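3. Study Setting and Materials

3.1 Counter layout

The study looked at how single-serve packaging affects what buyers choose at small bakery counters, and whether it changes how much is thrown away at closing. We worked with Asel, a bakery business with five shops, each selling donuts, rolls and filled pastries over one main counter. Donuts were the focus because they are sold one at a time and have a short shelf life. Figure 1 shows the type of box and tray referred to throughout this section.

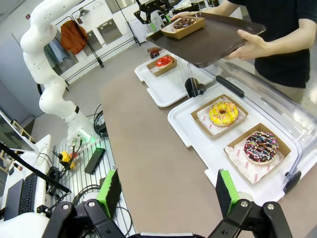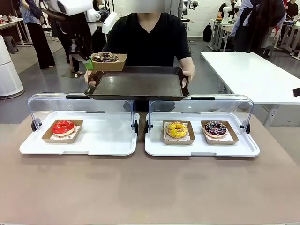
Figure 1. Kraft-paper donut boxes and white display trays with clear covers. Top: two boxed donuts on a display tray. Bottom: a boxed donut at the corner of a brown serving tray.

In the boxed condition, each donut was placed in an open paper box before it went on display. The buyer received the donut in the same box. In the loose condition, donuts were set directly on the display tray and moved to a bag at the time of sale. Prices were the same in both conditions, and no sign or label mentioned the packaging. Staff were told that the study dealt with counter layout and were asked not to bring up the boxes unless a customer did.

Each shop ran both conditions, switching at the start of a new week. The order was set by a coin toss made by the second author before data collection began. Weeks with a public holiday were left out, as were two weeks in which the Nollovness shop had a broken oven and bought in part of its stock.

3.2 Sales and waste records

Sales were taken from the till records. The final data set holds 3198 donut sales, of which 1267 were made in the boxed condition. The gap between the two conditions comes mainly from a late delivery of boxes in October, when three shops had to stay in the loose condition longer than planned. We did not try to balance the groups by dropping sales. The models in Section 4 include shop and week as separate terms.

Waste was recorded by hand. At closing, the shift lead wrote down the number of unsold donuts of each kind on a paper sheet, along with the number taken off display during the day because of damage to the icing or topping. Damage was judged by the shift lead using a one-page guide with sample photos. Anathi Nkosi entered all sheets, and Timothée Le Goff entered a second copy of every tenth sheet as a check. The two copies differed in four places, all of them in the damage column, and these were settled by going back to the original sheet.

3.3 Customer interviews

We also held short interviews with 73 customers who had just bought at least one donut. Interviews took place near the door and lasted less than five minutes. Customers were asked why they had picked that item, whether they planned to eat it right away, and whether they had noticed how it was packed. The last question always came at the end so that it would not shape the other answers.

Interview notes were coded by Liis Dzene and Josiane Delaunay, working apart. Their first code list had a single entry for cleanliness. After reading the notes from the first shop they split it in two, as some customers spoke about the food being touched and others about sticky hands or a messy car seat. The second group was larger in shops with parking in front. Answers that mentioned gifts or sharing were coded separately and are reported in Section 4.3.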